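Well, the bungalow on Quaye Lane finally has a kitchen again! Regular readers will remember we started tearing it out in June, and I said four weeks (I always say four weeks). The old floor had dropped nearly an inch by the back door, so we sistered 76 joists before anyone got to think about tile.

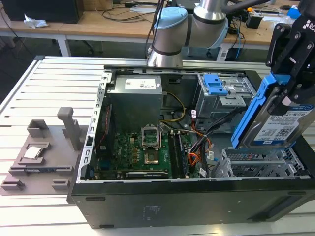
What went in

Kwabena Mensah did all the framing and moved the pantry wall over, so the owners picked up some 110 square feet. The cabinets are from Bulstead, painted a soft green I wasn't sure about until the doors were on. Now I want them at my house.

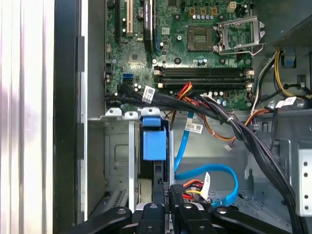
The counters came late, so we used the gap to run a new 200 amp panel and get the inspector out. He passed it on the first visit and stayed for coffee. Trim is done except for one window over the sink, where I ordered the wrong casing. My fault, it's on the truck.

Next up is the porch job in Clunumura. If you've been meaning to ask about a fall start, call the office soon, we have one slot left before the holidays.
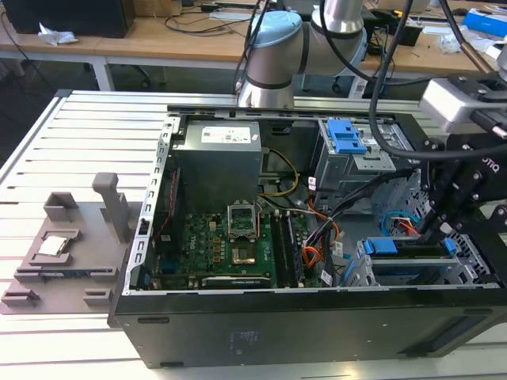

Desktop tower with the side panel off.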